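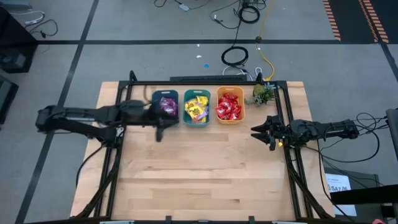

Workshop Tips > Small Automation > When It Goes Wrong

Stopping a two-arm bench from eating its own cables

Last month I wrote up our lolly-sorting job (purple packets to the navy basket, yellow to the teal, red to the orange) and I was pretty smug about it. Well! The very next week the right arm went limp halfway through a pick and took half a basket of reds with it when it sagged. No one was hurt, but my hand had been on that table a minute earlier fishing out a packet, and I've thought about that a fair bit since.

I blamed the controller first, naturally. We run Kuvari on ours and I'd updated it that morning, so I spent the whole arvo rolling it back, and the arm ran beautifully until pick 372 and then flopped again. Lise Melnyk came over, ignored my laptop completely and wiggled the cable where it goes into the arm. Down it went. The bundle was catching on a leg brace every time the arm reached for the far side, and each reach gave the plug a tiny tug.

So, what I do now.

Leave a proper service loop. Mine was far too mean. I've got 700 mm of slack on each side and it's heaps, though it does look like spaghetti down there.

Move the arm through its whole reach by hand, power off, and watch the cable instead of the gripper. Do all the corners. Do the silly ones you think it'll never go to, too.

Clamp the cable near the plug so any pull lands on the clamp. A soft hook-and-loop strap is fine. Zip ties done up hard will chew into the jacket, ask me how I know.

Wrap anything with an edge. A bit of split hose over the brace took me five minutes and cost nothing, it was an offcut from the garden.
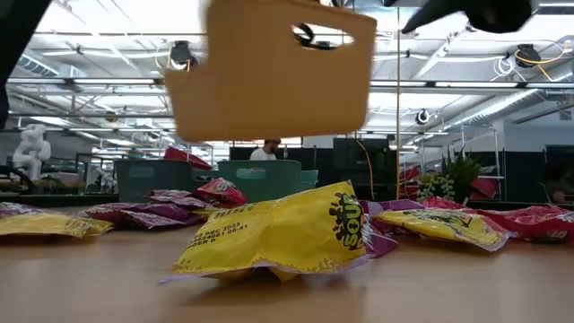
Crinkly packets are the other troublemaker. They puff up, they slide over each other, and if the fingers come down a touch too low they squash the packet against the wood and the motor just keeps pushing. Ours threw error 2057 over and over, and I'd been clearing it without reading it (yes, I know). It's an overload warning in our setup. I've since lifted the pick height a smidge and dropped the closing force, and I spread the packets out by hand before starting - with the stop button pressed in, every single time.

On that: put the stop where you can reach it from where you usually stand. Mine was on the far side, so I'd have had to lean across the table to hit it. And remember that on some arms, cutting the power lets them drop. Find out which kind you've got with an empty table and your fingers well clear, then write it on a bit of tape and stick it where everyone will see it.

Next up is replacing that plug properly. I've ordered a locking one and I'll post the part number once I know it fits.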